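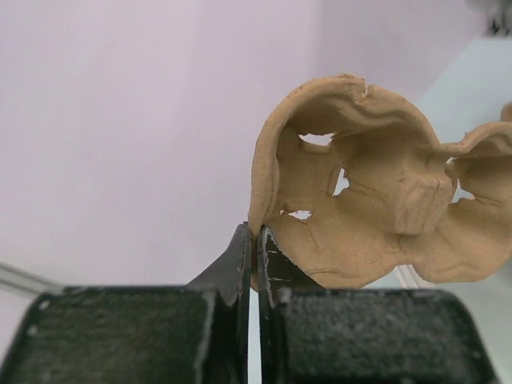
Chapter 7
Molded Pulp and Paper in Retail Packing

7.1 Scope of the chapter

Molded pulp is formed from a slurry of fiber and water drawn onto a screened mold, then pressed or dried. The side that touches the mold takes its detail; the other side stays coarser. A cup-shaped section gets most of its stiffness from the curve of its wall and from the rim. A curled rim resists bending better than a flat edge of the same thickness. Small tears usually start at the rim, and a notch there should be recorded during inspection even when the cup wall is sound.

Three terms are used throughout. A cell is one cup. A web is the material joining two cells. A piece is any part of a tray handled as a unit – two joined cells count as one piece.

7.2 The paper bag as outer container

Bags with twisted paper handles are stood upright before loading. Rigid items go in first, flat side down, and pulp pieces are placed above or between them. Nested pieces take up less space but can lock together under load.

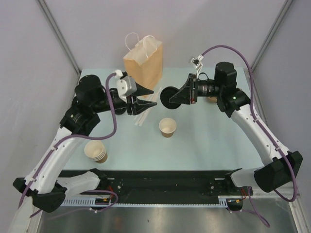
Department of Packaging Technology, Prodier Technical College

7.3 Materials for the exercises

Exercises 1 to 9 require one brown paper bag with handles, pulp pieces of two cells or more, and a level table. Condition all paper goods for 45 minutes in the room where the work will be done. Record the relative humidity; readings above 54 percent must be noted on the worksheet. Students using the Plotex worksheet should enter rim damage in column 7.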